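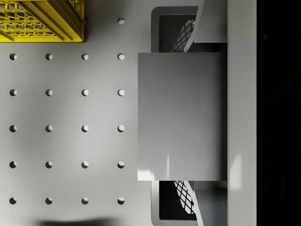
Figure 1. Simulated cell from above: table with locating holes, crate, bin and gripper fingers at the gray block.

Setting Up and Maintaining the Simulated Pick Cell
Project report, Group 7
Henryk Bednarek, Maricruz Espinoza, Roald Sjögren
Advisor: Urszula Michalski
February 19, 2022

1. Starting point

We took over the cell model from last year's group, who built it in Fivness. It loaded, but the gripper did not close evenly and the fingers sank into the parts by a visible amount. Our task was to get the cell into a state where another group could run grasp tests on it without editing the model first. We did not work on grasp planning.

2. Table and bin

The hole grid in the table is our position reference. In the old file the table and the bin each had their own origin, so moving one left the other behind. We put both under a single parent frame and placed the bin again by measuring from the nearest column of holes. The crate has its own frame because the next group will want to move it.

The collision shape of the bin was a solid box, so nothing could be lowered into it. Espinoza replaced it with four walls and a floor. The crate still uses a simplified shape without the openings in its sides. Parts do not get caught in the lattice as they might on a real crate, and we accept this for now.

3. Gripper

The two fingers were driven by separate joints with different damping values. We linked them so that one command moves both, and set the same damping on each side. Closing force was limited to 28 N. Above that the contact solver began to shake on flat parts.

The physics rate was raised to 2000 steps per second. This slowed the run time, but it removed most of the sinking.

We used two test parts, the gray block and a Rubik's cube. The block has large plain faces and is good for checking that the fingers are parallel.
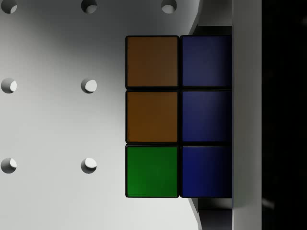

The cube was harder to set up. Its first collision mesh had 544 faces, one set for each sticker, and contact points jumped between them during a hold. Sjögren swapped it for a plain box and kept the detailed mesh for display only.

4. Upkeep

Before each session, load the saved home pose and check that both finger joints read zero. If they differ, reset the link and do not correct the offset by hand. After any change to the table, run the hole alignment script again. Cyprian Kołodziej has the script and will move it to the shared folder in March.

5. Open items

Friction values for the cube are guesses. The bin floor has not been tested with more than one part.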